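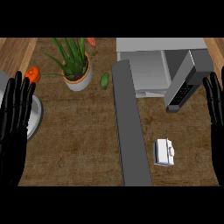
Delia Roman
Simulation and demo lead, Vancombe

Vancombe Open Day Tabletop Set: README

Last updated 9 Dec 2024

This is the data from our September open day, cleaned up and finally in one place. Visitors sat down at the simulation station, took control of a pair of robot hands, and tried to do things with vegetables and boxes on a virtual table. We kept the recordings of everyone who said yes to that, and there were a lot of yeses! If you came by and took a turn, thank you. You are in here somewhere, as an episode number.

What's in it

142 episodes of two-handed tabletop manipulation, all rendered in simulation. No real robot moved for any of these. Each episode has the rendered view from over the table, the joint positions of both hands, the pose of every movable object, and a line of text with the task the visitor was given.

The view looks down on a brown tabletop with a black robot hand at each side. A long gray bar splits the table into a left and a right section. In the layout at the top of this page, the orange bell pepper, the potted plant and the cucumber are on the left of the bar, and the white cabinet and the little white box are on the right. Objects get moved between layouts, so please read the poses from the file and don't hard-code anything from one picture.

The black bands above and below the table are part of the rendered video. Crop them if your model doesn't like them. I left them in because some people want the full image size and it's easier to cut than to put back.

Tasks

There are 13 task lines. Most are short: "put the pepper on the plate", "move the white box closer to the cabinet", "touch the cucumber with either hand". A few came from visitors, and those are my favorites. One kid asked if she could pet the plant, so "pet the plant" is now a task, and people were surprisingly gentle with it.

Task lines are in English. Bogdan Bălan ran the second station and took some instructions in Romanian, then translated them that evening. The originals are in the notes column.

How a session went

Everybody got a pair of tracking gloves and 2 minutes of free play before recording started. Then we read the task out loud and hit record. We stopped when the visitor said "done" or when the time ran out, whichever came first. People talked all the way through, mostly to the hands. There's no audio in the set, which is a bit of a shame, but that's what we promised on the sign-up sheet.

The crowd was great. We had people from Greketti, who build the gloves, standing in line next to retired machinists and a whole class from the school across the street. The machinists were picky about finger placement and it shows in their grasps. I learned a lot from watching them.

Software

The scene runs in Surdu, our in-house simulator. Glove data comes in through Amora, a small bridge program that maps human fingers onto the robot's. The mapping is good for the index and middle fingers and still rough for the thumb. If you see a thumb do something odd, that's most likely Amora and you shouldn't blame the visitor.

Known problems

14 episodes have a short gap in the right hand's joint data, where a glove lost tracking. They're flagged with gap=true. The video is fine.

Success labels were made by hand, by Bogdan and me, on separate days. Where we disagreed the label says "unclear". There are more of those for the cucumber than for anything else (is it touching or isn't it?).

Hands sometimes block the view of an object, especially the plate, which can sit behind the left one. Use the object poses if you need to know where it is.

A visitor could take more than one turn. We didn't keep names, so turns by the same person aren't linked and you can't split by person. Sorry, I'd do this differently next time.

Use

Free for research and teaching. Please don't try to work out who any of the visitors were from how they move. If you train something on this, send us a clip! We'd love to play it at the station next year, and Bogdan has already cleared a spot for the second monitor.

Questions about the files go to me, questions about the gloves or Amora go to Bogdan.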